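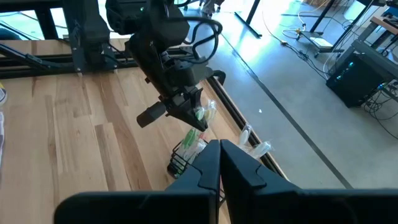 December, 3:40 p.m. Entry by Wen-hsiung Shek, dye and fiber bench.

Purpose: to compare color loss in the Chien cotton after washing, using the revised fixing bath. The earlier trial was set aside at the request of Kuo-hua Hsiao, as the two lots of yarn had been mixed before weighing.

Materials: undyed cotton skeins from Prurkitz, 356 g in total, divided into 3 sets. Indigo stock was prepared the evening before by Chun-yin Chow and kept covered overnight. The stock had a thin bronze film at the start of work and a yellow-green color beneath it, both of which were considered acceptable.

Procedure: all skeins were soaked in plain water and pressed by hand. Set A received a single dip. Set B received 2 dips, with airing between them. Set C was treated as Set B and then placed in the fixing bath. Skeins were turned slowly under the surface to limit the air taken into the vat.

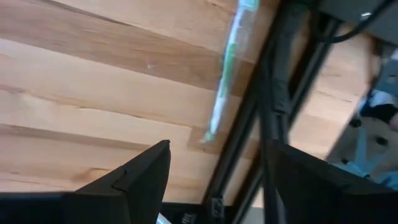

Set C came out of the bath slightly duller than Set B. The difference was plain at the window and hard to judge under the ceiling lights - future readings should be taken in daylight only. Pak-hei Yen noted uneven color near the ties on one skein of Set A. The ties were too tight and will be loosened for the next trial.

Rinse water from Set B remained blue after the third change. Rinse water from Set C was nearly clear at the same point. Wash tests against white cloth have not yet been carried out, and no conclusion should be entered in the Mulico summary until they are. 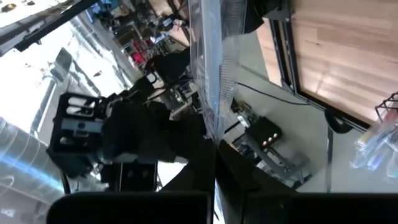

Work area, afternoon session.

Outstanding: Pak-hei Hsiao to confirm whether the Iditz soap is still the standard for wash tests. Vat to be fed and stirred before closing. Labels for Set A to be rewritten in pencil, as the ink ran.

W.S.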